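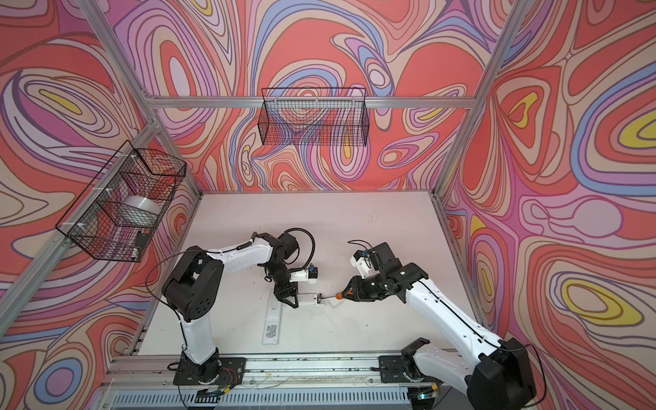
Filed under: Workshop & Small Spaces

Getting stuff off the bench and onto the walls

Bench space goes fast. Walls don't get used enough. Quick notes before I forget, May cleanup edition.

Wire mesh baskets. Cheap, light, you can see what's in them without digging. Hang the long one high on the back wall, leave it empty till you know what keeps landing on the table. Smaller stuff goes on the side wall where your hand already is. Round white thing lives there now — no more hunting.

Zip ties beat hooks. Small white ones, through the mesh. Use 2 per corner if the basket will hold anything heavier than tape. Pull snug, trim flush, the cut ends scratch. Moving a basket later? Snip and redo, takes a minute.

Don't overfill. Mesh sags in the middle and then evrything slides to the front.

Aluminum extrusion for the frame if you're building a nook from scratch. Measure twice, I cut one post short and had to reorder from Noro. Check the corners for square before the final tighten, not after.

Busy wallpaper is fine. Catinca Lungu talked me into a loud one for my own corner and I was sure I'd hate it. Swirls hide scuffs. Plain paint shows every thumbprint. Do the paper before the baskets go up — learned that the slow way.

Pale tabletop shows smudges. Dish soap, warm water, soft cloth, then dry it. Pencil marks come off with a plain white eraser. Skip the scratchy side of the sponge, it dulls the top and the dirt sticks worse next time.

Cables: leave slack in anything that has to move, tie down anything that doesnt. Keep the front edge clear if you can.

Last thing, empty the baskets once a month. If you can't say what a part is for, out it goes.

More in Workshop & Small Spaces
Eneck shelf brackets, one year on
Sorting 2000 screws without losing your mind
Vasiliu drawer liners: cut to fit
What to keep under the sink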